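Home | Diary | Archive | Links

February, late evening

Ruth Cropper has sent round the new bench rules for the Kettle rig, all 2 pages of them, and I have been told to read them "in a spirit of ownership." I own the biscuits. The rules belong to Ruth.

Rule one: nothing under the gripper moves between runs unless it gets written down. Rule two: cables taped. Rule three is a paragraph on fingers, mine, and where they may not be while the other fingers are powered. I signed it.

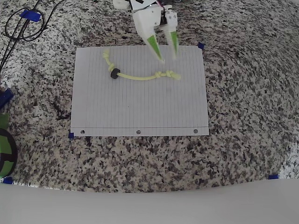
I have come round to rule one, which annoys me. We want 500 runs on the rope, and at Zoleck they did theirs on a bare bench and argued for 10 days over where the start position had been. Ruth wants every task sheet fixed at the corners. I used notebook paper and blue tape, and the ruled lines give me something to line the knots up against. She wrote back "acceptable," so I may have it framed.

Still no rule on who restarts the log when it dies at run 20. I did it, both times. Tomorrow I'll ask, and get a rule four.

3 comments | 2 shares
Print this entry | E-mail this entry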